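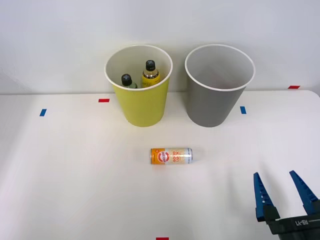

黄色と灰色の卓上分別容器。黄色の容器にボトルが立ててあり、手前に飲料缶が横向きに置かれている。

**卓上分別容器**(たくじょうぶんべつようき)は、机やカウンターの上に置き、使用後の飲料容器などを種類ごとに一時的に分けて入れるための小型の容器である。床置きの分別箱に移すまでの中間的な受け皿として使われるほか、分別の手順を教える際の教材としても用いられる。通常は同形同寸で色の異なるものを二個以上並べて一組とする。

## 概要

床置きの分別箱は容量が大きく、回収の頻度を下げられる一方、投入口の中が見えにくく、誤って入れたものを取り出しにくい。卓上分別容器は容量が小さいため頻繁に空にする必要があるが、内容物の上部が縁から見えるので、誤投入をその場で確認できる。蓋を設けず、上面全体を開口とするものが一般的である。

容器の区分は色で示すことが多い。文字や図記号による表示を併用する例もあるが、小型の容器では表示面積が限られるため、胴の全面を一色とし、縁と内面を白または淡色とする構成が広く見られる。内面を淡色にすると、底に残った小さなキャップやラベル片を見つけやすい。

## 形状

代表的な形状は、底から口に向かって広がる円錐台形である。この形には次の性質がある。

- 口径が底径より大きく、上からの投入が容易である。
- 空の状態で入れ子に重ねられ、保管時の体積が小さい。
- 同じ口径の円筒形に比べて底面積が小さく、上部に荷重が偏ると転倒しやすい。

縁は外側に巻き込むか、肉厚にして補強する。縁の補強がない薄手の容器では、背の高いボトルが一方に寄りかかった際に開口が楕円形に変形することがある。

高さは、収容する飲料容器の全高より低く設定されることが多い。ボトルを立てて入れたとき、キャップや首の部分が縁の上に出るため、指で直接つかんで取り出せる。反対に、首の短いものや缶は縁より下に沈むことがあり、取り出す際は容器ごと傾ける。

## 色と区分

色と内容物の対応に統一された規則はなく、施設ごとに定められる。二色で運用する場合は、彩度の高い色と無彩色を組み合わせると、照明が変わっても見分けやすい。黄色と灰色の組はその一例である。黄色は照明の種類によって緑がかって見えることがあり、黄緑色の容器と併用すると混同を招く。

Saimi Hyvönenは、卓上での分別作業を観察した報告『Tasberg卓上分別記録』において、3044件の投入を対象に、容器の色と左右の位置のどちらが手掛かりとして使われるかを調べた。同報告では、作業を始めた直後は色による判断が多く、繰り返すにつれて位置による判断が増えるとされる。このため、色の割り当てを変えずに左右だけを入れ替えると、慣れた作業者ほど誤りやすい。Illgateでの追試は3258件を対象とし、同様の傾向を報告したが、容器の間隔を広げた条件では差が小さくなった。

## 配置

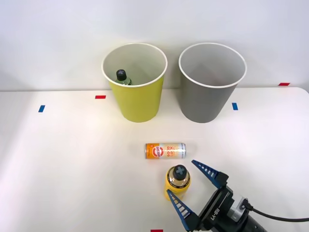
容器の位置は、机の奥側に寄せ、手前に作業面を残すのが基本である。手前には未分別のものを置き、一つずつ取り上げて奥の容器に入れる。机が壁に接している場合は、容器を壁際に並べることで奥への転落を防げる。位置を一定に保つには天板に目印を付ける方法があり、赤や青の短いテープを容器の脇や天板の奥の縁に貼っておくと、容器を洗浄や排出のために動かした後も元の場所に戻しやすい。テープの色は容器の色と別のものにする。容器と同色のテープは区分の表示と誤解されるおそれがある。

隣り合う容器の間隔は、手の甲が触れない程度に空ける。ただし間隔を広げすぎると一度に視野に入りにくくなり、投入先の確認に首の動きを要する。

飲料缶は、立てて置く場合と横にして置く場合とで扱いが異なる。横置きの缶は転がるため、傾きのある机では長軸を傾斜の方向に合わせるか、滑り止めの敷物を用いる。胴を上から挟んで持ち上げ、容器の口の上で向きを変えて底から入れると、縁に当たりにくい。

## 安定性

円錐台形の容器は、内容物の入れ方によって安定性が大きく変わる。ボトルが一本だけの場合、ボトルは内壁の一方に寄りやすく、重心が中心から外れる。二本目を反対側に入れると偏りは減るが、高さの異なるボトルでは高い側への偏りが残る。飲み残しのあるボトルは重心の位置が液量で変わるため、中身を捨ててから入れることが推奨される。

Vindicoの卓上用製品では、底に300グラム前後のおもりを入れ、薄手の容器を上から差し込む二重構造が採用されている。外側の部品を机に残し、内側だけを持ち上げて排出できる。Tedesco型と呼ばれる形式はおもりを用いず、底部に裾状の輪を取り付けて接地径を広げたもので、軽量であるが重ねて保管することができない。

## 容量と排出

容量は満杯になるまでの体積ではなく、無理なく立てて収められるボトルの本数で表すことが多い。押し込んで入れると互いのキャップや肩が引っ掛かり、一本を抜くときに隣のボトルも持ち上がる。縁から出た部分が多いほど取り出しは容易になるが、容器全体の重心は高くなる。

排出は区分ごとに行い、複数の容器を同時に傾けない。排出後は内面に残った液を拭き取り、口を上にして元の位置に戻す。紙製の容器は水洗いに適さず、底の継ぎ目が軟化した時点で交換する。樹脂製は洗浄できるが、表面に細かい傷が増えると汚れが残りやすくなる。

## 関連項目

- 分別箱
- 飲料容器
- 色彩による識別
- 定位置管理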